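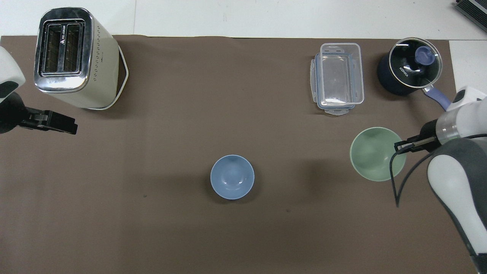 Right gripper on our two-arm bench setup keeps dropping out mid grasp and I'm out of ideas. Arm itself is fine, joints still report, no e-stop, just the gripper goes dead on the bus. Fingers stay wherever they were. Task is dumb simple, stack the small blue bowl in the green one, and it nearly always dies on the right arm when the fingers are at the rim of the green bowl, like there. Left gripper runs the same firmware, never had a single dropout. Log just says "gripper comm timeout" and then the whole Nikzad controller wants a restart before it will talk to it again. Clear fault does nothing.

Stuff I tried already:
- reflashed gripper firmware
- new power supply, same rating
- slowed the approach way down. maybe a bit better? hard to tell
- grip force down to the lowest setting, no change
- timeout raised to 500 ms. Still trips, just takes longer to complain

Worst part is the arm doesn't know. It carries on with the motion with a dead gripper. On Wednesday it closed on the bowl, dropped out, then lifted with the bowl still clamped and swung it over to the drop spot and pushed it down into the mat. Bowl survived. Would like to not do that with the toaster. Any help appreciated, demo is in December and I have other things to fix.

Posted by benchrat_ohio

Cable. Look at your right wrist, that thin black one hanging down past the green bowl and back to the arm. When the wrist rolls to get the fingers over the rim, that slack has to go somewhere. Either it's tugging at the connector or it's getting bent in the same spot every cycle. Firmware won't fix that and neither will a longer timeout.

Quick test, takes a few min. Put the arm in the pose where it dies, hold it there, brakes on, hands clear of the fingers. Watch the comm counter on the gripper page and wiggle the cable near the plug with something non metal. If the errors jump, done, you found it. If nothing, work your way back toward the elbow a bit at a time. We had one on a Vandel arm that only went open with the wrist rolled nearly all the way over. Looked perfect from outside. Continuity check on the bench passed every time, because on the bench it was strait.

If it is the cable:
Power off first, all the way off, not just e-stop. These grippers don't like hot plugging and you can cook the transciever.
Replace it, don't tape it. Get the high flex kind, regular cable will crack again.
Clip it in 2 places, one just behind the wrist and one further up the forearm. Leave enough of a loop between that the wrist can go to both ends of its travel without pulling tight, but not so much that it drags on the table.
Then jog the wrist by hand slow through the full range before you run anything.

Also a loop like that can snag a pan handle. You've got one sticking out toward that arm.

And swap test if you want to be sure before spending money: put the left cable on the right arm. If the fault goes away you know. If it stays on the right, could be the connector board in the wrist, seen that too.

Posted by Dramari_tech_retired

had the same error, mine was the termination resistor. somebody left both ends off. worth a look i guess

also try older firmware

Posted by kettle77

Agree with the cable answer, but please fix the other half too. A gripper timeout should stop the arm. Right now yours is treated as a warning, at least that's what it sounds like if the motion keeps going. On the Nikzad box there's a fault reaction setting per tool, ours came set to "log only". Change it to a controlled stop. Do it for both arms, and have either one stop the other, you don't want the left still reaching across while the right sits there holding something.

Second thing, put a check in the task itself. Before lift, read finger position back. No fresh reading, no lift. It's like 2 lines. Old value doesn't count, check the timestamp, ours kept happily handing back the last good number for minutes.

And put your timeout back to what it was. All you did at 500 is give it longer to drive around blind.

Oh and don't reach in to get the bowl out while it's faulted. Dead on the bus doesn't mean no power at the fingers. Ours let go fine after restart but once it ran its homing move first, full close, and my glove was in there. Glove only, luckily.

Posted by mobile_base_mess

Update, it was the cable. Errors went nuts wiggling it right behind the plug. New one on order, both arms set to stop now, didn't know that setting existed. Will check the resistor too while I'm in there. Thx all

Posted by benchrat_ohio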